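Ogola Community Laundry and Drying Service
Interim progress report to the Hanum Fund, covering the period to the end of June
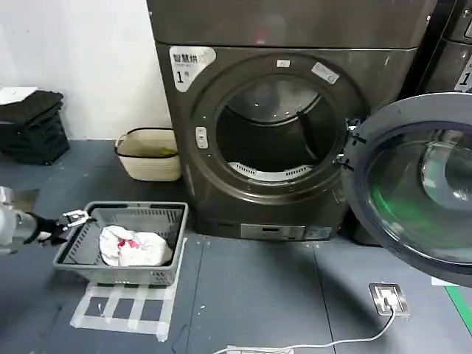 1. Purpose of this report

This report sets out progress against the grant awarded by the Hanum Fund for the Ogola laundry and drying service in Volodside. It covers use of the service, premises, pricing, spending and the matters on which the Fund's agreement is now sought. It should be read with the financial return, which has been submitted separately through the Fund's online form.

2. Background

The service was set up in response to the Volodside housing survey, in which damp and mould were the complaints most often raised by tenants of the older blocks. Many of these flats have no outside space and no room for a machine. Households were drying clothes on radiators and doors through the winter, and several had given up heating a bedroom so that it could be used as a drying room. The nearest commercial launderette is two bus journeys away.

The grant was made to provide low-cost washing and drying within walking distance of the blocks, and to offer tenants advice on damp while they use the service.

3. Use of the service

At the end of the period 503 households were registered, and the service had handled 2,192 loads. Registration was slow in the first two months and rose sharply once leaflets had been delivered with the rent statements. We had expected posters in the stairwells to do more than they did.

Demand is heaviest between 4 pm and 7 pm. The early morning session, which was included in the original plan at the request of shift workers, has been less well used than hoped. It will continue until the end of the next period and will then be reviewed.

A good deal of the use is for bedding and school uniform. Families with a baby under one year old may book ahead by telephone, and this arrangement has worked well. Bookings that are not taken up within 15 minutes are released to the next household waiting.

4. Premises

The lease on the ground floor unit at Ogola was signed later than planned. The landlord was asked to replace the floor drain and to improve the ventilation before we took possession, and the second of these items was completed only after the service had opened. There was some condensation on the front windows in the meantime – this has since cleared.

Step-free access is in place from the street. The rear door remains too narrow for a wheelchair or a double pushchair. A quotation for widening it has been received from Lalell, the contractor that carried out the fitting out, and the cost can be met from the premises line if the Fund is content.

Two complaints about noise were received from the flat above. Closing time was brought forward by half an hour as a result, and no further complaint has been made.

5. Pricing and hardship

Charges were set at the level stated in the application and have not been raised. Households referred by the advice centre or a health visitor pay nothing for their first 6 visits, after which the reduced rate applies. Take-up of the hardship scheme has been higher than forecast, and income from charges is lower than budgeted as a consequence. The shortfall has been covered by an underspend on publicity.

6. Advice on damp

Advice sessions were held on 8 occasions during the period. Those attending were given written guidance on heating and airing a small flat, and help with reporting repairs. The most frequent difficulty raised was a broken extractor fan that had been reported more than once without result. These cases have been passed to the housing office as a single list, and a written reply is awaited.

Attendance was better at sessions held during the late afternoon than at those advertised as separate events. Future sessions will all be held while the laundry is open.

7. Spending

Spending is within the total agreed. Electricity has cost more than the budget allowed, and a fixed tariff has now been taken out. Water charges cannot be reported with confidence until the first metered bill arrives. Staff costs are as planned, apart from a short period of sickness cover.

8. Matters for the Fund's agreement

We ask the Fund to agree the following:

The transfer of the remaining publicity budget to the hardship scheme.

The widening of the rear door, to be paid for from the premises line.

A change to the reporting dates, so that the next report falls after the winter months, when demand for drying is expected to be at its highest.

A reply by the end of July would allow the building work to be carried out in August, while the school holidays keep use of the service low.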